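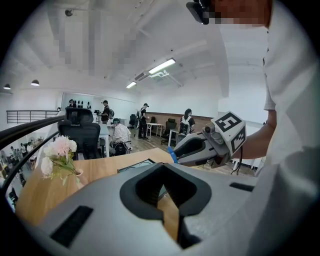
At the table, white shirt, warm wood.

Sornum Table Oil, 50 ml and 164 ml

Sornum is a hard oil for indoor tables, desks and shelves. It goes into the wood and leaves a thin skin with low shine. The color of the wood becomes a little deeper, as when you wipe it with a wet cloth. If you want to keep a very pale wood very pale, please choose our Delorme White instead, which has a small part of white pigment.

The small bottle is meant for testing and for repair of one spot. The big one is for a usual family table, two coats on the top side. For the legs you must calculate extra.

How to use

Sand the top in the direction of the grain and remove all dust. Shake the bottle well. Put a little oil on a cotton cloth and rub it in, always a thin layer. Wait 50 minutes, then take away everything that is still shining with a clean cloth. Second coat on the next day.

You can put light things on the table after one night. For hot cups and wet glasses please wait one week. Old wax must be removed completely before, otherwise the oil stays sticky and you will be angry with us.

Attention: cloths with oil can catch fire by themselves. Put them in water or let them dry flat outside.

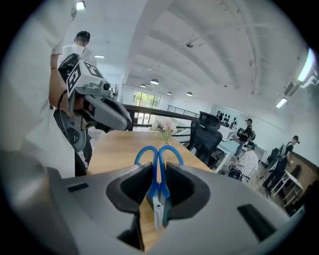
Scissors with blue loops, and pink and white flowers in a glass vase.

Daily care

A damp cloth is enough. Do not use soap for dishes every day, it makes the surface dull. Water from a flower vase should be wiped the same evening, and a ring which is already there can be rubbed with a few drops of Sornum and a fine pad.

Order and delivery

Article number 2067. Please write the size in the comment field when you order by email. Parcels leave our workshop in Nelthorpe every Wednesday. Customers from Vunbridge can pick up at the paint shop behind the station, but only the big bottle is always in stock there.

The smell is of linseed and a bit of orange. It stays for some days, so open the window.

Questions about older finishes go to Armelle Lemaire. Send her the kind of wood and, if you know it, what was put on it before. She answers in English and French.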